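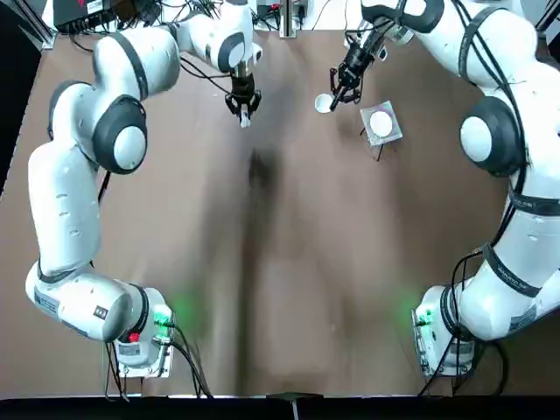

What is changing at the Brolport ferry landing this fall?

The landing's waiting room will reopen in August with a public reading room attached, and the last evening boat will leave at 9 p.m. instead of 7:40.

News > Town & Harbor > Press Releases

BROLPORT – The Brolport Harbor Trust announced today that the Drullov Reading Room, a free lending library inside the old ferry waiting room, will open to the public in August. It will be open every day the ferry runs, from the first morning crossing until the last boat is in.

The room takes its name from the Drullov, the steamer that carried passengers and mail between Brolport and Cona Island before the present ferry. Her brass bell and two of her deck benches have been in storage at the Trust's yard and will be moved into the new room.

The opening collection is nearly 1000 books. Most were donated by residents of Brolport and Cona over the winter. There are novels, local history, tide and weather guides, cookbooks, and a good deal for children. A shelf by the door is set aside for French-language books, many of them given by families who summer on the island.

No library card is needed. A passenger may take a book on one side of the water and return it on the other, where a drop box will be fixed to the wall of the Cona ticket booth. Loans have no due date and there are no fines.

"People wait here in all kinds of weather, and until now they have had a vending machine and a timetable to look at," said Leonidas Zervas, director of the Harbor Trust. "We had the space. The north half of the waiting room was used for storing life rings and salt. It made sense to clear it out."

Work on the building was carried out by Pylypenko Joinery of Brolport. The firm repaired the window sashes on the water side, replaced rotted floorboards under the ticket counter, and built the shelving. The original counter has been kept. A ramp has been added at the street entrance, and the restrooms now have a changing table.

The reading room has 6 desks with outlets and lamps, and a low table for children. Wireless internet will be available in the building but will not reach the pier. Food is welcome in the waiting room but not in the reading room. Dogs on a leash are allowed in both.

Noémie Poirier, who taught at the Cona Island school before it closed, selected the books and will run the room during its first season. She will hold a story hour for young children each morning between the second and third crossings.

"The crossing is long enough for a short story or a couple of chapters," Poirier said. "I tried to choose with that in mind. There are also some very long Russian novels – those are for fog days."

Book donations are paused until the shelves have been sorted. When they resume, books may be left at the ticket counter in Brolport. The Trust cannot accept textbooks, encyclopedias, magazines, or anything that has been stored damp.

The later evening boat begins on the same day the room opens. It was requested by island residents who work in town and by the restaurants on Front Street. Fares are unchanged. The parking lot at the landing will stay open until the last boat has unloaded, and the gate on the Mill Lane side will be locked after that.

While the floor finish is curing, passengers should board through the side gate by the bait shop. Tickets are being sold from the window there.

The Brolport Harbor Trust owns and maintains the landing, the town pier, and the public moorings.

Comments (4)

marsh_hen
Very glad about the 9:00 boat. I have been leaving choir early for years.

T. Oakes
Will the drop box at Cona be under cover? That side of the booth takes all the rain.

Harbor Trust
@T. Oakes It goes on the landward wall, under the overhang.

pierside
My grandmother used to talk about riding the Drullov to school. Please put up a photo of her (the boat) if you have one. Also the Mill Lane gate sticks.

Contact: Press Office, Brolport Harbor Trust, Ferry Landing, Brolport | © Brolport Harbor Trust. All rights reserved. | Back to top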